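Ticket 3004 – Rough cut exports with audio drifting out of sync
Opened by: Judite Prata, student edit suites, Waltusdale
Assigned to: Adelino Tavares
Priority: High (requester's choice), Medium (ours)

Judite, 9:10 am
My short documentary plays perfectly in the timeline and then exports as a badly dubbed foreign film. By the end the lips are 14 frames behind the sound. Mentor screening is Friday. I have restarted the machine, and also myself.

Adelino, 9:42 am
Thanks for restarting both. What's the project frame rate, and what was the footage recorded at? Please check the clip properties; memory has let us down before.

Judite, 10:05 am
Project is 25. Interviews are 25. The kitchen cutaways say "variable", which I took as a comment on the quality.

Adelino, 10:20 am
It's a comment on the timing. Variable frame rate clips behave in preview and wander off on export. Which bin are they in? The clips are all named "final".
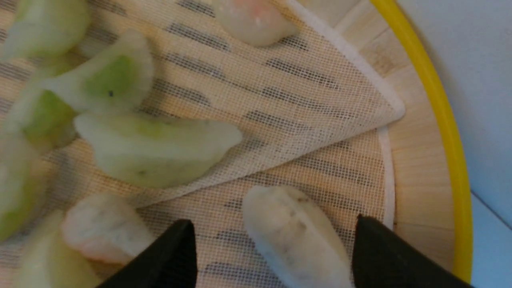
Dumplings in the steamer

Adelino, 11:15 am
Found it, thanks. Transcoded the whole bin to constant 25 and relinked. Test export of the first reel is in sync. Over to you for the full one.

Judite, 1:30 pm
Better, but there's still a jump after Chia-hao Wu's interview. Everything before it is fine. Everything after looks like ventriloquism.

Adelino, 1:58 pm
His lapel mic was recorded at 44.1 kHz and the rest of the project is 48. Somebody has also stretched the clip to 700 per cent and back again – I'm not asking who. Converted the original file, replaced the clip, cleared the render cache.

Judite, 3:25 pm
Full export watched to the end, all 26 minutes. In sync. Aurora Cardoso watched it too and her only note was that the film is too long, so we're back to normal criticism.

Adelino, 3:31 pm
Closing. Please transcode phone footage before it goes in the timeline, and consider a second word for your file names.

Status: Resolved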